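# Plevumon Magnetic Tool Bar, long version – Product Review

Prepared for the Olum Workshop Network by Cauã Dantas

Members have asked on several occasions for an assessment of wall-mounted magnetic storage suited to shared workshops. The Plevumon bar was selected for review on the grounds of price and availability. A Zuro bar of similar length, already fitted in the Prado Street workshop, served as the point of comparison. Both items were bought at the normal retail price and neither supplier was informed that a review was in progress.

## What is supplied

The bar arrives in a plain cardboard sleeve with four screws, four wall plugs and a folded instruction sheet. It consists of a steel channel, powder-coated in dark grey, with two continuous magnetic strips set behind a thin plastic face. Fixing holes are provided at each end and at two intermediate points. The holes are slotted, and this allows a small amount of adjustment after the first screw has been driven.

The instruction sheet is adequate as to the order of work but gives no guidance on suitable wall types. The wall plugs are of poor quality. Two of the four turned in their holes during fitting and were replaced from workshop stock. Members who intend to mount the bar on masonry are advised to buy better plugs beforehand.

## Fitting

The bar was mounted at shoulder height above the main bench, on a plywood backing board. Fitting took one person 30 minutes, including the time spent on the plugs before the decision was taken to use the board. The channel was straight along its full length and sat flat against the surface. On the Zuro bar, by comparison, a slight bow had to be drawn out with the centre screw.

A spirit level is needed. The slotted holes are generous enough that the bar can drop at one end if the screws are not fully tightened, and this is not obvious until heavy tools are hung from it.

## Holding strength

The holding strength is good for hand tools of small and medium size. Screwdrivers, pliers, combination spanners, steel rules and a small ball-pein hammer all remained in place when the bench below was struck firmly with a mallet. An adjustable spanner weighing 513 g was held securely by its jaw but slid downwards when placed by the handle. A club hammer of 1000 g was not held safely in any position, and the bar should not be used for tools of that kind.

Performance is even along the length. Many lower-priced bars are fitted with short magnets set apart from one another, so that a narrow tool may fall between them. No such weak points were found on the Plevumon bar. The Zuro bar has a noticeably stronger pull at the centre than at the ends, and its users have come to keep the lighter tools on the outside.

The plastic face reduces the pull slightly in exchange for protecting chisels and other edged tools. In the opinion of the reviewer this is a sensible arrangement. Tools can be removed with one hand by tilting the handle outwards, and the sharp snap that occurs with bare magnets is largely absent.
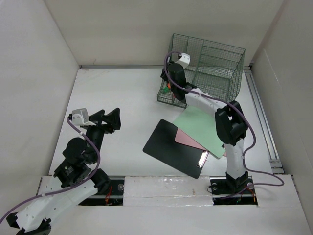 Light items were tested separately, with the bar clamped flat to a steel shelf. Keys, drill bits and loose screws are all held well, although small screws tend to stand on end and gather in clusters. Paper is a different matter. The plastic face holds a single sheet only if a steel washer is placed over it, and the arrangement looks untidy. For job sheets and sign-out lists the ordinary clipboard remains the better choice, and three of them laid flat on a white tabletop, with a wire mesh basket beside them, will serve most workshops well enough. Those who wish to hang a clipboard from the bar should note that the clip must be of steel. Aluminium and plastic clips will not be attracted at all.

## Durability and cleaning

The bar was in regular use from the first week of March. The powder coating has chipped at one of the end holes, where a screwdriver slipped during fitting, and is otherwise unmarked. The plastic face has acquired a number of fine scratches. These do not affect its use.

Steel filings are the principal nuisance with any product of this type. They collect along the lower edge of the channel and cannot be brushed away. Wrapping a hand in a cloth and wiping slowly towards one end removes most of them, and adhesive tape will lift the remainder. It is recommended that the bar be mounted well away from any grinder or metal-cutting saw. The Zuro bar, with its open back, is considerably harder to clean.

## Safety

The magnets are fully enclosed and cannot be reached without dismantling the channel. The usual precautions apply: persons fitted with pacemakers or similar devices should follow the advice of their medical team, and bank cards and mechanical watches should be kept at a distance. Tools left on the bar for long periods may become slightly magnetised. Screwdrivers are none the worse for this, but tweezers and fine measuring instruments ought to be stored elsewhere.

## Points for improvement

The following matters have been raised with the supplier in writing:

- the wall plugs should be replaced with a better type
- the instruction sheet should state a maximum tool weight
- end caps would prevent filings from entering the channel

A reply was received within 14 days. The supplier confirmed that end caps are being considered and made no comment on the remaining points.

## Assessment

The Plevumon bar is recommended for general workshop use, subject to the remarks above on heavy tools and wall fixings. It is better made than the Zuro bar and holds more evenly. Workshops that already own the Zuro bar need not replace it, provided that the heavier tools are kept towards the centre. A shorter version is also listed by the supplier – this has not been tested, and no view is offered on it.

The bar remains in place at Prado Street and may be inspected by members during normal opening hours.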